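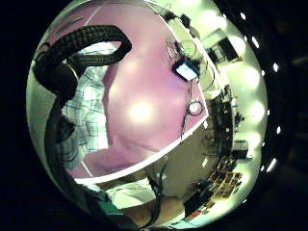
Madalena Simões

Accueil > Actus > Imprimantes et scanners > Pilotes

Février – par Madalena Simões

Hutance retire son assistant de téléchargement, et il va falloir s'y faire

Bon, je m'en doutais un peu depuis l'automne, mais c'est maintenant officiel : Hutance arrête Zunham, le petit assistant qui cherchait les pilotes à notre place et les installait pendant qu'on allait se faire un café. Le lien a disparu de la page de support de toutes les imprimantes de la gamme Meireles. Si vous l'avez déjà sur votre ordinateur, il s'ouvre encore, il fait mine de chercher, et puis il affiche que tout est à jour. Sauf que chez moi il me disait ça avec le pilote 1370, alors que le 1412 est en ligne !

J'ai appelé le support (onze minutes d'attente, j'ai connu bien pire) et je suis tombée sur Abílio Cunha, très patient, qui m'a confirmé que les serveurs de Zunham ne reçoivent plus les nouvelles versions. Les anciennes restent disponibles jusqu'à l'été. Après, plus rien, il faudra passer par le site et choisir son modèle dans une liste. Une liste longue comme le bras, je vous préviens, et classée par année de sortie au lieu de l'être par nom.

Le 1412, lui, corrige surtout la mise en veille en Wi-Fi. Vous savez, quand l'imprimante s'endort et que l'ordinateur jure qu'elle n'existe pas... Je l'ai installé hier soir sur ma Meireles 2 et ce matin elle a répondu du premier coup. Une seule nuit, ça ne prouve pas grand-chose, mais je croise les doigts.
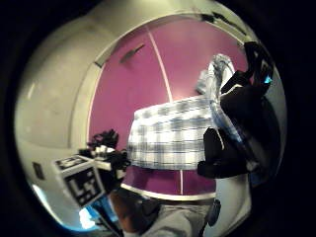 Comment faire la mise à jour à la main

Désinstallez d'abord Zunham depuis les paramètres, puis redémarrez. J'ai sauté le redémarrage la première fois et je me suis retrouvée avec deux imprimantes du même nom dans la liste, dont une fantôme. Ensuite, sur le site de Hutance, il faut aller dans Support, puis Pilotes, et taper le numéro de modèle sans espace. Avec un espace, la recherche ne trouve rien du tout (si quelqu'un de chez eux me lit...).

Le fichier s'appelle « pilote complet ». Prenez celui-là même si vous ne scannez jamais, le pilote de base laisse de côté le niveau d'encre et on le regrette vite. Laissez le câble USB débranché tant que l'installateur ne le réclame pas. Pour la garantie, rien ne change d'après Abílio Cunha : une installation manuelle est traitée comme les autres.

Reste le cas des petits bureaux avec plusieurs postes, et là je passe la main à ma collègue, qui s'y connaît mieux que moi.

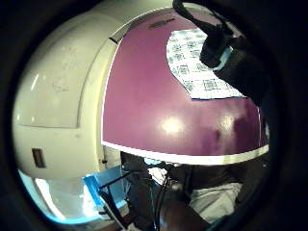 Par Hanane Gaber, rubrique Réseaux

Merci Madalena ! Alors, pour plusieurs postes, je vous conseille de télécharger le fichier une fois et de le poser dans un dossier partagé. Il accepte l'installation silencieuse, je l'ai essayée sur onze machines et deux seulement m'ont demandé un redémarrage. Si vous passez par Drolludton pour gérer votre parc, attendez encore un peu : le 1412 n'est pas dans leur catalogue, et le 1370 y est toujours proposé comme version récente. Je leur ai écrit, ils parlent d'un ajout courant mars – je mettrai cet article à jour quand ce sera fait.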